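Open day at Bundgaard, trip report (long)

gantrygoose
Posted October 27, 2026

Got back last night and I've been wanting to type this up ever since. Bundgaard opened their automation hall to the public for one afternoon and I got a spot on the second tour. They capped each group at 40 and ours was full. If you have any interest in small parts handling and they do it again, go. I had a blast.

You start in the big bay with the palletizing cell, which everybody films because it's loud and fast. Fun for five minutes. Then you go through a set of double doors to the part I cared about, a row of benches where people are teaching arms and grippers to do fiddly jobs by hand. They let us stand close and ask whatever we wanted, and the woman running the Vetach bench answered every single question I threw at her (I threw a lot).

The Vetach station was picking small molded caps out of a tray and seating them on a fixture. They said it does 4,000 caps in a shift. What got me was how gently it closes. It slows right down for the last bit of travel and you can hear the motor change pitch.

Next to it was the Cendomeo arm, doing cable routing. Slower, and it missed a clip twice while I was watching, but it backed off and tried again without anyone touching it. I could have stayed there all day.

Will add more when I've eaten something.

shimstock
Nice write up! Was the Cendomeo on vision or was it feeling its way in? I've seen their booth demo and couldn't get a straight answer.

gantrygoose
Both, according to the guy at the bench. Camera to get close, then force feedback for the last stretch. He turned the camera part off for one run and it still got the clip in, just with more poking around. The whole crowd went "ohhh" like it was a magic act.

two_jaw_larry
I was on the first tour and I'll be the grump. The palletizer is the same one they showed in May with a new coat of paint. And a bench demo with a person standing next to it ready to reset the tray isn't production. I asked what the miss rate was on the caps and got a smile and a brochure.

gantrygoose
Huh, we got a number. She said 66 misses on the last full shift they logged, and most of those were caps stuck together in the tray. Maybe you had a different presenter?

two_jaw_larry
Must have. We had a young fella who kept looking at his watch. Fine, 66 out of 4,000 is respectable, I'll give them that. I'd still want to see it run a week with the lights off before I spent money.

pellet_queen
Larry you say that about everything lol. You said it about the coffee machine.

I was there too, the tour after goose's. Loved the hand-held gripper table the most. You pick the thing up and do the task yourself, and what you did becomes material for training the arm. My kid had a turn and was way better at it than me. He wants one for his birthday, so that's going to be a difficult conversation.

shimstock
Ooh, they let visitors use it? How heavy is it?

pellet_queen
Lighter than I expected! The weird part is you lose all feeling in your fingertips, obviously, so you squeeze too hard at first. You get used to it after a few goes. I kept wanting to reach in with my other hand and fix things.

gantrygoose
OK, fed. More on that table, because it was my favorite too.

They run it with plain two-finger jaws, angled blocks with slanted tops, nothing fancy. I had expected rubber pads or some soft gel thing, and they do have a drawer of those, but the presenter said they keep coming back to the simple shape for general work. You learn to lead with the tips and let the flat part follow. My first try I came in much too flat and pushed the part right across the bench.

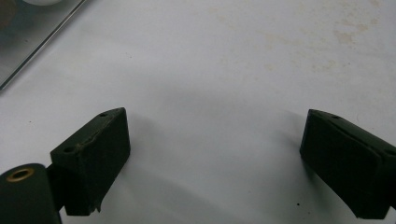 The other thing I liked is that they don't baby the tools. Finish worn off along an edge, little chips here and there, and they just keep going until the jaws stop closing properly. Swapping a set takes a couple of minutes, she said. They keep the old ones in a bin, and I asked if I could have a pair as a souvenir and was told no, very politely.

Last stop was the Dusivton software desk, where you can play back a recorded run and trim the bad parts. Looks a lot like video editing. I'm hopeless at that, so I mostly nodded.

two_jaw_larry
See, chipped fingers would bug me. If an edge is gone, your contact point has moved and your repeatability goes with it. In my shop those would be in the scrap.

shimstock
Depends on the job though? For someone collecting hand demos I doubt a worn edge matters much. The operator's wrist is moving way more than that anyhow. On a hard-mounted gripper placing to a fixture I'm with Larry.

pellet_queen
Agree with shimstock. Nobody at that table was placing anything to a thousandth, least of all me.

two_jaw_larry
Tips matter more than edges, I suppose. If the tips still meet square I could live with it for that kind of work. Wouldn't like it.

gantrygoose
From Larry that's practically a love letter.

hexkey_hal
Missed the whole thing, didn't even know it was on. Is there a sign-up list for the next one? And is there parking or do you have to take the shuttle?

gantrygoose
There's a list at the front desk, and they said they'd put a form on their site. Parking is across the road behind the tile place, and it was free. Wear decent shoes, the tour is 2 hours and there's hardly anywhere to sit.

pellet_queen
And eat first. The snack table was gone by the time our group got to it. I'm looking at you, first tour.

two_jaw_larry
The cookies were the best part of the demonstration.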